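Notes for the Steswood evening, 5 May 2021. Keep it to 14 minutes, leave time for questions, drink some water!

**Start with the phone call**

Hi everybody, thanks for having me. I want to start with a phone call I got in August, from a woman whose sister had been held at the Jostholm center (pause here, people need a second with the name). She didn't want a lawyer. She wanted to know where to send a letter so that a person would read it. I gave her three addresses and I wasn't sure about any of them, and that has bugged me ever since.

So tonight is mostly about complaints. I know, thrilling. But when someone is locked up over paperwork, with no charge and no end date, the complaint form is pretty much the only door they've got, and I'd like us to look at how that door works.

**What we asked for**

We filed a records request for every written complaint from Jostholm over one year. We got 247 of them back, some in English, plenty not, a few on the backs of meal slips (slow down, let them picture that). Of those, 11 had any kind of written answer attached. Eleven! I went through the pile twice because I figured I'd missed a folder.

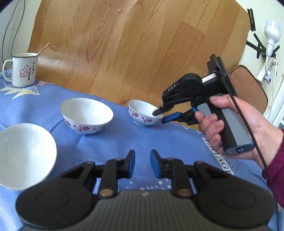
*Ruxandra Sandu*

Most of them are about small stuff, and I love that they are, because small stuff is what your day is made of. Phone credit that vanished. A doctor's visit moved again. One man wrote four times asking for his own reading glasses. I'm going to read his second letter out loud (blue folder, page with the sticky tab), and then I'll stop talking for a bit.

**The part where I get grumpy**

The company that runs the place, Turero, says complaints are "reviewed on receipt." OK, by who? The same shift supervisor people are complaining about, in a lot of cases. The county board could ask for an outside reviewer tomorrow, it's in the contract, and they haven't.

If someone asks about the Roman Street office: it's still open, mornings only, and yes they'll help with translation.

**The ask**

We need 1000 signatures before the board meets again. Clipboards are by the door, please print clearly, and take a blank sheet home if your neighbors are the signing type.

Questions. Repeat each one into the mic, I always forget. If it goes quiet, tell the bus story.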